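Grotine Laundry Table Set

Photos and notes on sorting and folding everyday clothes on a covered table. Version 3, maintained by Mareike Kuhlmann and Timo Kröger.
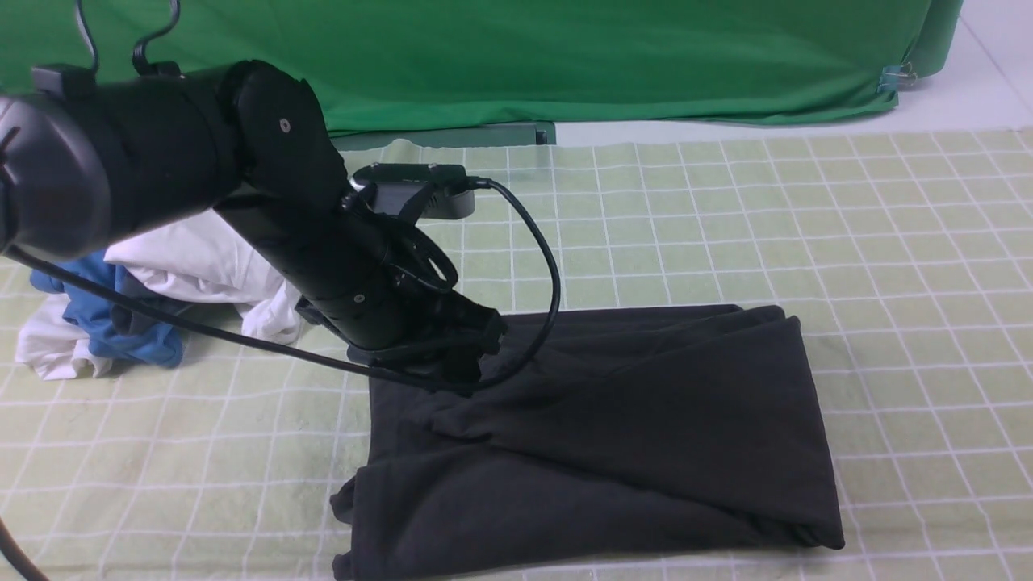

What is in the set

The set has 2000 photos of clothes on a table, with a short text note for each one. 1318 of the notes have been checked by a second reader. The rest have been read once, by the person who wrote them.

The clothes are ordinary household laundry: sweatpants, T-shirts, knit tops, pajamas, towels and pillowcases. Nothing was bought for the photos. Most of it came from the homes of the people listed at the end, and it had been worn and washed many times. Expect faded knees and stretched cuffs.

Table and cloth

The light green cloth with the grid of thin white lines is the standard cover. Two other covers were used in version 1 and those photos are still included, under the folder "old_covers". The squares on the cloth should not be used for measuring. The cloth shifts and creases, and the printed cells are only roughly square.

Dark clothes show up well against the green, but their folds do not. If you need clear fold lines, filter for "light" in the shade column.

Folders

sorting: clothes in a pile, before anything is laid out
flat: one garment spread on the cloth
folding: a fold in progress
stacked: folded clothes
old_covers: version 1 photos
notes: one text file per photo, same name as the photo

Writing the notes

Each note gives the garment type, main color, shade (light, medium or dark) and state (piled, flat, partly folded, folded). If the type can't be settled, write "unclear" and give the two best guesses. Long black knit items are the usual trouble, as a sweatpant with the legs together is easy to take for something else. A pile gets a single note for the whole pile.

Sleeves and legs are named left and right as the wearer would have them.

Known problems

Towels were entered as "cloth" in part of version 2. Timo has fixed the ones he found.
Some inside-out shirts are marked with the wrong shade.
Socks are not covered. Single socks in a pile are left out of the notes.

Changes

Version 3 adds the "stacked" folder and 6 new garment types. The notes were moved out of the old spreadsheet in August.

People

Edeltraud Thiele and Ludger Ackermann did the second reading. Corrections go to Mareike, with the photo name in the subject line.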